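4.3 Adding items to the pantry list

Before you begin, complete the household profile in section 4.1 and confirm that the Planance app shows the status Ready. Items added while the status is Syncing are saved on the phone only and do not appear for other members of the household.

1. Open the app and tap Pantry.
2. Tap the plus sign in the lower right corner.
3. Select Scan or Enter by Hand.
4. If you selected Scan, hold the phone level over the bar code until the outline turns green.
5. Check the product name and package size. Correct either field by tapping it.
6. Set the quantity. The default is 1.
7. Enter the best-by date. If the package gives only a month and year (for example, August), leave the day blank. The app uses the last day of the month.
8. Select a storage location and tap Save.

NOTE: Scan looks up the code in the Clusum product list. If the code is not in the list, the app switches to Enter by Hand and keeps the number you scanned. The next time you scan the same code, your own entry is used.

NOTE: Store brands often reuse one code for several package sizes. Check the size field each time.

4.3.1 Adding several items of the same kind

Canned goods are usually bought in groups and can be entered as a batch. All items in a batch share one product name, one location and one best-by date. If the dates differ, make a separate batch for each date. Set the cans out with the lids up before you start, so that dates printed on the lid can be compared quickly. Dates printed on the base must be checked one can at a time. 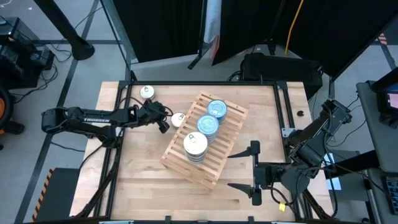 Figure 4-6. Cans set out on a slatted tray before batch entry.

To enter a batch:

1. Scan one can from the group.
2. Tap Batch and type the number of cans.
3. Enter the shared best-by date.
4. Tap Save Batch. The list shows one line with the quantity at the right.

To remove one can from a batch, swipe the line to the left and tap Use One. Tapping Delete removes the whole batch.

CAUTION: Delete cannot be undone after the app has synced. Restore from a backup (section 7.2) replaces the full list, including items added by other members since the backup was made.

4.3.2 Limits

The pantry list holds up to 2459 lines. A batch counts as one line. A single batch can hold up to 486 items. When the limit is reached, the app displays message 1709 and the plus sign is grayed out until at least one line is deleted or archived.

4.3.3 Low-stock alerts

1. Tap a line to open it.
2. Turn on Alert Me.
3. Type the lowest quantity you want to keep. The factory setting is 2.
4. Tap Done.

Alerts are sent once a day at 7:00 a.m. in the time zone set on the phone. Items below the set quantity are also copied to the shopping list, unless Copy to List is off in Settings.

NOTE: If you moved your list from Flalar, alert settings are not carried over — set them again for each line. Dates and quantities are kept. Locations with no match in Planance are placed under Other.

Continue with section 4.4, Storage locations.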